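Ticket 2290: Product photos uploading sideways and very slow
Product: Gurnar Shop Manager, desktop uploader
Opened by: Emiliano Nava, Mellow Fabrics
Assigned to: Vidar Bråten, Gurnar Support
Priority: Normal
Status: Resolved

Emiliano Nava, 9:12 a.m.
Since the June update, the uploader takes far too long with our listing photos. A batch of 40 used to finish while I made coffee. This morning the same batch was still at 7 percent after an hour. Some of the photos that do get through show up rotated a quarter turn in the shop, even though they look right on my computer. We sell tablecloths and yard goods, so a rotated print is a real problem. Customers order by which way the pattern runs.

I have restarted the program and the computer. Our internet speed is normal for everything else. I have attached one of the files that failed this morning.

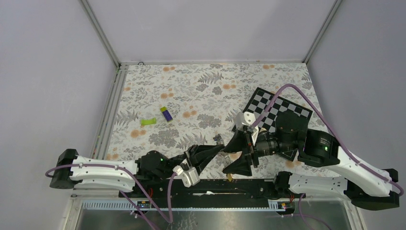
Attachment 1: fern and blossom print, off-white ground. Stopped partway, no error message.

Vidar Bråten, 9:48 a.m.
Thanks for the file. It uploads fine from my end, right side up, so the picture is not damaged. Please send me the following:

The version number from Help, then About.
Whether "Keep originals" is checked under Settings, Transfer.
The folder the photos are in when you start the upload.
The log file. Use Help, then Save Log, and reply with it attached.

Emiliano Nava, 10:05 a.m.
Version is the June one, it says up to date. "Keep originals" is checked. I did not check it myself. The folder is on our office drive, which is called Kvam. Log attached.

Vidar Bråten, 10:31 a.m.
The log shows two separate things.

First, the slow speed. The update turned on "Keep originals" for accounts that had never set it. With that on, the uploader writes a second copy of each photo back to the source folder before it sends anything. Your source folder is a network drive, so every photo crosses your office network twice. The log also has repeated "waiting for lock" lines, meaning something else has the folder open. Do you run a backup or sync program on Kvam?

Second, the rotation. I think this is the thumbnail cache holding on to old direction tags. We will take that after the speed is fixed.

Please uncheck "Keep originals," copy a few photos to your desktop, and upload from there.

Emiliano Nava, 11:20 a.m.
Uploading from the desktop worked right away. Yes, we run Jorkon sync on Kvam and it was set to scan all the time. I changed it to run at night only. Then I tried the full batch from Kvam with "Keep originals" off and it went to 100 percent without stopping.

Rotation is still there on the older listings. One more file attached from the same set.
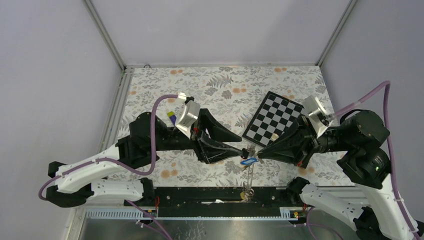 The rotation comes from the cache, as I suspected. Close the uploader, go to Settings, Storage in the web version, and choose Clear Thumbnails. Then open the uploader again and pick Rebuild for the listings that are wrong. You don't need to send the photos again. Check one listing before you do the rest, and use a print where a wrong turn is easy to catch. Your second attachment would do, with the gray fern fronds and the small orange-peach flowers on white, and the lavender-gray wall should come out at the top. If that one is right, go ahead with the others.
Vidar Bråten, 11:52 a.m.

Emiliano Nava, 1:37 p.m.
Cleared and rebuilt. The test listing is correct and I have started on the rest. Two of the older ones still showed sideways until I refreshed the page in my browser. Will "Keep originals" come back on with the next update?

Vidar Bråten, 1:55 p.m.
No. Once you have changed it yourself, the program keeps your choice. I have reported the default setting to the desktop team and linked this ticket. Marking as resolved. Reply here if it slows down again and the ticket will reopen.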